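Household Spending and Consumer Choice
Handout 4: What a food price survey can and can't tell you 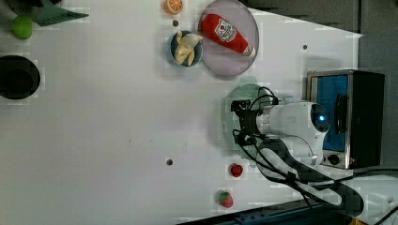 Fig. 1. Toy food and kitchen things on a white table, including a ketchup bottle, a banana and a slice of citrus fruit.

Read this before the seminar. It assumes you have done the reading on price indices from Handout 3 and still have your worked sheet.

1. Whose basket?

Any figure for "the cost of food" starts with a list. A person in an office has decided that a household buys bread, milk, cooking oil, a certain cut of meat and so on, and has given each a weight. The result is then reported as if it were a fact about you. I have never met anyone who buys the basket. Pensioners don't, students don't, and a family with three teenagers certainly doesn't.

The usual defence is that the basket is an average, and averages needn't match anybody. Fair enough. But the same people who say this in the methods section will say "families are paying more" in the press release, and those are different claims.

2. The Notberg survey

We will use the Notberg household survey as our main case. It followed 300 households and asked each to keep a spending diary for 13 weeks, beginning in March. The headline was that households which planned their meals spent less on food than those which didn't. It was widely repeated, mostly by people selling meal planners.

Some doubts to bring with you:

Diaries change what people do. If I have to write down every biscuit, I buy fewer biscuits. The survey has no group that was left alone, so we can't tell how large this effect was.

"Planned their meals" was a single tick box. A person who writes a rough list on an envelope and a person who cooks everything on one afternoon and freezes it both ticked yes.

Planners may differ in other ways. They may have bigger freezers, steadier hours or a shop within walking distance. The survey asked only for income band and household size.

Meals eaten out were left out of the total. This is the one that bothers me most. A household that stops cooking and lives on takeaways would look wonderfully thrifty.

3. The Lemis follow-up

Lemis tried to repeat the work with 437 households and a better diary. It found a gap in the same direction but much smaller, and the gap shrank again when takeaways were counted. You will see this quoted as "confirming" Notberg. Decide for yourselves whether a result that gets smaller each time somebody looks harder has been confirmed.

To be fair to Lemis, the report is open about households that dropped out. It doesn't say how their spending compared with the rest before they left - a pity, as the numbers must have been there.

4. Reading an index

Suppose the base year is set at 100 and the index now stands higher. Three questions before you write anything down:

Which year is the base, and was it an odd one?
Were the weights updated, and when?
What happens when a product shrinks but keeps its price? Some indices catch this and some do so only on paper.

A fourth, for those who want it: what does the index do with own-label goods? People switch to them when money is tight, so a list fixed on named brands may show a rise that shoppers have partly dodged. It can also miss a rise in the cheap lines, where there is nothing cheaper to switch to.

5. For the seminar

Keep your own food receipts for a week and work out what share of your spending falls outside the basket on the Handout 3 sheet. Bring the share only, I don't want the receipts. Then write one paragraph on whether the Notberg headline should have been published as it stood. "More research is needed" will not be accepted as an answer.

Both reports are in the course folder. The Lemis tables start after the second appendix and the page numbers in its contents list are wrong.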